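4.2 Self-catering stays and the use of guided walks
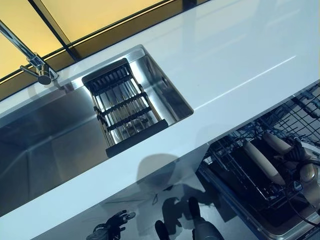 Figure 3. Stainless steel sink set into a glossy white countertop.

The second part of the survey looked at where visitors slept and whether this had any bearing on how they got to know the town. Respondents were sorted by the type of lodging they gave on the form: hotel, guesthouse, or rented apartment with its own kitchen. People staying with friends or family were left out of this section and are treated in 4.4.

In all, 3,378 forms were usable. They were collected at the tourist office in Ilden, at the ferry landing in Nyberg, and by the walking tour company Sarkosico, which handed them out at the end of its morning and afternoon tours. The Sarkosico forms were kept apart in the analysis, as everyone who filled one in had by definition taken a tour.

Of the hotel guests at the other two sites, 40 percent had taken a guided walk or planned to take one before leaving. Among apartment guests the share was 39 percent. We had expected a wider gap. Earlier work by Pietrzak on lakeside towns found that visitors who cooked for themselves tended to avoid paid activities, and he put this down to tighter budgets. Our results do not support that reading for Ilden or Nyberg, although his towns were smaller and had fewer tours on offer.

Where the two groups did differ was in timing. Hotel guests mostly took their walk on the first day, often on the advice of the front desk. Apartment guests went later in the stay. Several wrote in the comment box that they had spent the first day finding a grocery store, working out the buses and settling in, and had only then looked for something to do. One respondent in Nyberg wrote that by the time she joined the tour she already knew half the streets, but not what any of the buildings were.

The reasons given for taking a walk were much the same in both groups. Getting one's bearings came first and local history second. Food was named more often by apartment guests, who asked about markets and bakeries. Guides confirmed this when we spoke with them in November, after the end of the season. Czesław Pietrzak, who read a draft of this section, pointed out that the order of the answers on the form may have pushed "getting one's bearings" upward. The order was the same on all forms, so we cannot rule this out.

A short trial with the booking service Dronasel was meant to show whether a tour leaflet left in the apartment would bring the first walk forward. Only 40 apartments took part, and many of the hosts did not report back on whether the leaflet had been put out. The results are therefore not included in Table 6. The wording of the leaflet is given in the appendix for anyone who wishes to repeat the trial.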